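A Day at the Rusthorpe Lock Works Open Day

I visited the open day at Rusthorpe in July, together with a friend from my evening English course. We both like old locks, and we had wanted to see the works for a long time. The bus from the station takes 25 minutes and stops directly at the gate. Entrance is free, but you must take a paper ticket at the small window, and mine had the number 280.
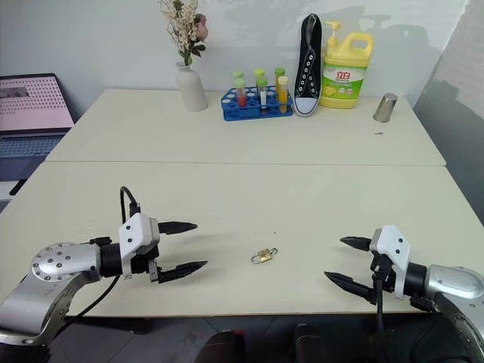
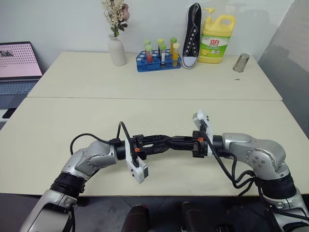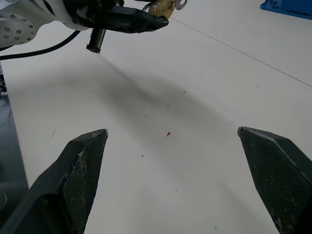
Rusthorpe open day, July. The small gold padlock is in the first picture.

The main tour begins in the old foundry hall. It starts every hour, and the group is up to 8 persons, so it is better to come early. We came at ten in the morning and still had to wait for the second group. The guide spoke slowly and clearly, which I appreciated very much, and she repeated the difficult words.

In the foundry hall they no longer melt brass, but the floor is still black from the old times. You see the sand molds on long shelves, each with a chalk mark. The guide explained that the body of a padlock was cast in one piece, and then a worker filed it by hand. Later the company Pavitz bought the works and brought in the presses, and the filing benches were sold. One bench remained. It has deep hollows at the front edge where people leaned on it.

After this we went upstairs to the key room, and for me it was the best part of the day. On the walls hang 3,224 keys, all different, on small nails. They were kept as patterns, so that a customer who lost a key could write a letter and receive a new one. Some keys are smaller than my fingernail - these were for diaries and jewel boxes. The large ones were for church doors and warehouses. I asked if the patterns are still used. The guide said yes, but only a few times in a year, mostly for furniture.

There is also a table where visitors can take apart a simple lever lock and put it together again. I needed three attempts. The spring jumped away two times and we had to look for it under the chairs. My friend did it at once and was very proud.

The lunch was in the yard. Yazdani, a bakery from the town, sold flat bread with cheese and herbs, and it was warm and not expensive. The coffee was weak. There were not enough places to sit in the shade, so we ate standing next to the bicycle rack.

In the afternoon we saw the Sirach collection, which is in a separate building behind the yard. It has locks from trunks, prison doors and ships. Photography is not allowed in this building. The labels are printed very small and the light is low, so please bring your reading glasses if you use them. I liked a letter lock that opens with a word of 5 letters. The word is lost, and the lock has stayed closed.

The shop sells padlocks, key rings and a thin book about the works. I bought the book and read half of it on the bus. The last bus back leaves at half past five, and it was quite full.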